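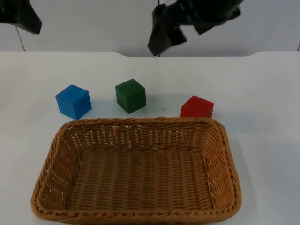
I kept a sleep diary for most of the spring, and I'm finally getting around to writing up what I learned from it.

My doctor suggested it after I complained for the second year in a row about waking up at 3 in the morning. She didn't want to talk about pills until I'd written down when I went to bed, when I got up, and what I'd had to drink after lunch. I figured I already knew the answers. I was wrong about the coffee and wrong about bedtime. I would have told you I went to bed at ten thirty. The diary says it was closer to midnight on most weeknights.

I ended up with 86 nights on paper. I used a plain spiral notebook. I did try an app called Larneo for the first week, but it wanted me to rate my mood with little faces before I'd had breakfast, so I deleted it.

The coffee part was simple. My last cup was usually at four, sometimes later if I was working from home. I moved it to noon and felt lousy for a week, with a headache most afternoons. After that I stopped missing it. I still wake up some nights, but I usually fall back asleep before I start thinking about work.

The bedtime part has been harder. My husband watches TV late and I like sitting with him. We settled on one episode – whatever it is – and then I go upstairs. He stays up if he wants to. Some weeks we stick to this and some weeks we don't.

Etelka Szilágyi, who used to comment here a lot, wrote to ask whether I'd tried magnesium. I did, for a month. I couldn't see any difference in the notebook, and it upset my stomach, so I quit. She says it works for her. I also bought a heavier curtain for the window that faces the street, and I do like that. The room is darker and a bit quieter.

At my follow-up the doctor looked through the pages for a few minutes and asked me to keep the wake-up time the same on weekends. I've been getting up at six thirty every day, Sundays included. I don't enjoy it. The dog is pleased.

My next appointment is in September. I've stopped writing down every night, but I plan to do two more weeks in the notebook before I go back so she has something to compare.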